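La bolsa de cierre, esa gran incomprendida

Tengo un cajón en la cocina que no abre del todo, y la culpa es de las bolsas. Grandes, pequeñas, alguna que ya ha vivido tres vidas y todavía huele a comino. Durante años las compré sin pensar, hasta que mi amiga Bronwyn Tuhiwai me vio pelearme con una delante de la nevera y se rio tanto que tuvo que sentarse. Desde entonces me he vuelto un poco pesada con el tema, lo reconozco.
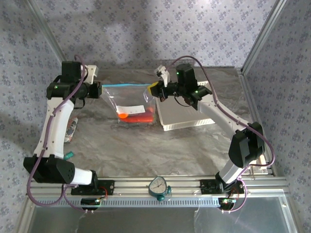 Guardar comida en bolsas me gusta por una razón muy tonta: veo lo que tengo. En un táper opaco las cosas se me mueren de viejas, pobres. En cambio, con una bolsa transparente como esta, de tira azul y etiqueta blanca delante, lo naranja salta a la vista en cuanto abres la puerta. En la etiqueta escribo el día y poco más (Bronwyn apunta hasta la receta que piensa hacer, yo no llego a tanto).

Lo que peor llevo es el cierre. Siempre hay una esquina rebelde, ¿verdad? Mi método es empezar por un extremo, apretar con dos dedos e ir despacito hasta dejar un hueco de nada, sacar el aire con la palma y rematar. Para la verdura cortada me bastan las pequeñas; para el caldo uso las de 500 mililitros, que congelo tumbadas en una bandeja y luego coloco de pie, como libros.

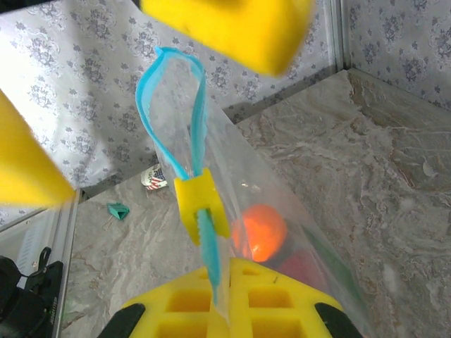 Los jueves por la tarde, al volver de la compra, preparo unas 6 bolsas para la semana. Las de zanahoria las lleno a medias, las de hierbas llevan un papel de cocina doblado y las de sopa nunca pasan de tres cuartos, que ya fregué un congelador entero una vez y no repito. Después las lavo, les doy la vuelta y las pongo a secar en los palos de las cucharas. Mi cocina parece un tendedero, pero el cajón, por fin, casi cierra.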